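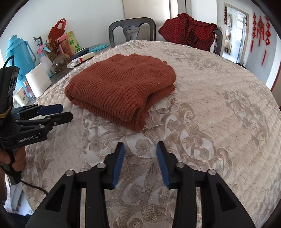 A neighbor of mine swears the plug-in kind is no better than an open window, and after one winter with mine I'm starting to agree. So before I spend more money I'd like to hear from people who have used the battery sprayers, the ones that puff by themselves.

I have a small hallway and a bathroom with no window. I bought the Jekmont automatic sprayer in November because the box said a refill lasts up to two months. Mine was empty in a little over three weeks, on the lowest setting. The sticker on the refill says 2946 and the one in the store now has a different number, so maybe the cans changed. Are all of these claims nonsense, or do I have a bad unit? Also, can I put a Corkstead can in it? They cost nearly half as much.
Asked by mopbucket_ruth

corner_shelf
"Up to" is doing all the work on that box. Mine has three settings, and going by my manual the long figure is for the longest gap between sprays with the thing switched off at night. Who switches it off at night? Check that the slider clicks all the way over. On mine it sat between two settings and sprayed at the faster one. Easy test: sit next to it with a clock and write down the time of 2 sprays. If the gap doesn't match the manual, take it back to the store.

I wouldn't read much into the number on the sticker. Could be a batch, could be a scent code. Ask the store if it bothers you.

As for the Corkstead can, it went into my Jekmont but the nozzle sat a bit low and it dribbled down the front and took the shine off my shelf. Other people say theirs fits. I'd put a saucer under it for the first day.

tallowpenny
just get the Ifans gel tub, no batteries. smells like soap for a week and then like nothing but at least its cheap

grout_and_about
I'd ask what the smell is first. A bathroom with no window usually has a damp problem, and linen scent on top of damp gives you damp linen. Hold a square of toilet paper up to the fan grille. If it won't stay there by itself the fan is clogged or weak, and no sprayer will fix that. I went through Tromero cans for most of a year before I cleaned mine - switched off at the breaker, cover off, vacuum and a dry brush.

If you still want scent after that, fine, but keep it out of the bathroom and use the hallway. The small room is where it gets to be too much. And take the batteries out when you go away.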